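We use cookies to improve your visit. By continuing to browse you accept our use of cookies. Accept / Manage settings

Kundell Shared Laundry Pilot: Progress Report to the Mulligan Fund
April 2018
4 min read

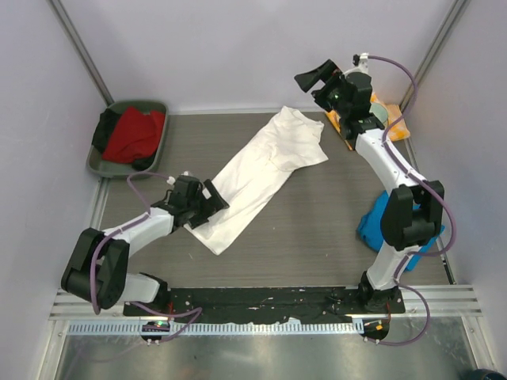
The grant agreement asks for a report at the halfway point, and the form that came with it has a box for "successes" that is three times the size of the box for "concerns." I have not used the form. Philomena Duggan at the Fund said a plain letter would do, so this is one.

The pilot was set up to test one claim: that households in the Kundell buildings would spend less on washing, and use less water, if they had a shared laundry room on site instead of going to the coin place on the main road or running old machines at home. The proposal promised that both effects would show inside six months. I did not write the proposal, and I said at the time that six months was short. I still think so.

Where things stand

The room opened on schedule. All the washers are in and all but one of the dryers. The last dryer was delivered with the wrong vent collar and Flasten, who supplied the lot, have been slow about a replacement. Eamon Keane has called them every week. They are polite on the phone.

We signed up 395 households against a target of 776. The sign-up figure was reported to you in the last email update as "strong early interest." I would not put it that way. Signing up cost nothing and came with a free bag of detergent, and a good many of those households have not booked a wash yet. I have asked Hui-mei Hsueh to pull out the ones with at least two bookings, and that is the figure I would like us both to use from now on. She needs another couple of weeks because the booking system stores apartment numbers in two different formats and they have to be matched by hand.

The room logged 816 washes in March. That is a decent month. It was also the month the coin laundry on the main road closed for new flooring, so I would wait for a normal month before drawing a line through it.

Water

The proposal said the new washers would cut water use by a third. That came from the Kollimer brochure and nobody on our side tested it. Our meter covers the laundry room and the utility sink next door, which the cleaners use for filling buckets. Until the two are separated, any water figure I give you would be a guess. A second meter has been priced at $2,000 fitted. There is money for it in the contingency line and I would like your approval to spend it there.

Even with a second meter we will only know what the room uses. We won't know what people used before. The "before" numbers in the proposal came from a survey in which residents were asked how many loads they did in a week, and I doubt many people could answer that with any accuracy. I couldn't.

What residents say

Ailbhe Mac Mathúna ran two evening sessions in the community room. Turnout was low at the first and better at the second, when there was food. Her notes are attached. The main points:

Price is seen as fair. Several people said they would pay a little more if the room stayed open later.

The folding tables are too low. This came up at both sessions, with some heat.

Older residents don't like booking by phone app and want a paper sheet on the door. We put one up. It now disagrees with the app most mornings.

People with small children still wash at home. They want to run a load when they need it and don't want to carry it across the courtyard. The proposal treated this group as the main market. I think that was wrong, and the second half of the pilot should stop chasing them.

Ailbhe is more hopeful than I am and you should read her notes with that in mind, as you should read this with me in mind.

Money

We are under budget, mostly due to the missing dryer and to the part-time attendant post, which stood empty for seven weeks. Tihomir Milošević has now taken it and the lint filters are being cleaned. I would not count the underspend as a saving.

What I am asking for

Approval for the water meter, as above. A three-month extension at no extra cost, so that we have some ordinary months to look at. And agreement that we drop the claim about household savings from the public page until there is something behind it. It currently says residents "are already saving." I can't find where that came from.

Next report is due when the dryer question is settled or at the end of the quarter, whichever comes first. I expect the end of the quarter.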